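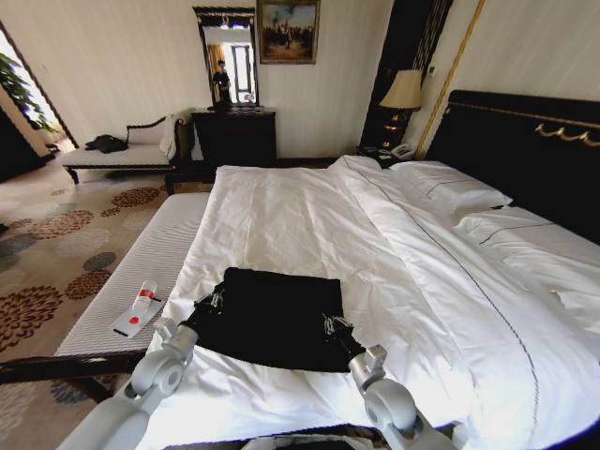

FOR IMMEDIATE RELEASE

Ferrand Guesthouse Opens Its Doors Again This December

VORNOLIS — I've been writing this announcement in my head for two winters, so forgive me if I ramble a little. The Ferrand is open again! We take our first overnight guests on a Thursday in December, check-in from 3 p.m., and the phone has already started ringing.

For anyone new to town, the Ferrand is the tall brick house on Griturano Street, up the hill from the old ferry landing. It went up in 1934 as a boarding house for railroad clerks, and it has been a dance school, a dentist's office and (for one strange summer) a place to buy used pianos. I bought it with my sister after the pianos left. One of them is still in the hallway, and yes, you can play it before 9 p.m.

We closed when the boiler gave out and took a good part of the plumbing with it. What was supposed to be a quick repair became new pipes, new wiring, a new roof over the kitchen and a staircase that no longer groans on every step. I kind of miss the groan.

There are now 12 guest rooms, down from 17, and every one of them has its own bathroom. That was the number one request in our old guest book, usually in capital letters. Beds are bigger, duvets are white and warm, and the windows facing the river open all the way again.

Breakfast is included and runs from 6:30 to 10. Our cook, Emanuel Onu, is back in the kitchen with his corn cakes and his pepper jam — I asked him to write a quote for this release and he sent me a grocery list. On weekends he'll also be serving supper to folks who aren't staying with us, so neighbors, please come by. Call ahead if there are more than five of you.

We're also teaming up with Furesent, the little bike shop across the street. Guests can borrow a bike for the day at no charge, helmet and lock included, and the river path is flat for over an hour of easy riding.

Rooms can be booked by phone or at the front desk. Ask for extension 2922 and you'll get me, or my sister if I'm out arguing with the boiler (the new one is very quiet, but I check on it anyway). Reporters who'd like a tour can use the same extension, and the coffee is on us.

###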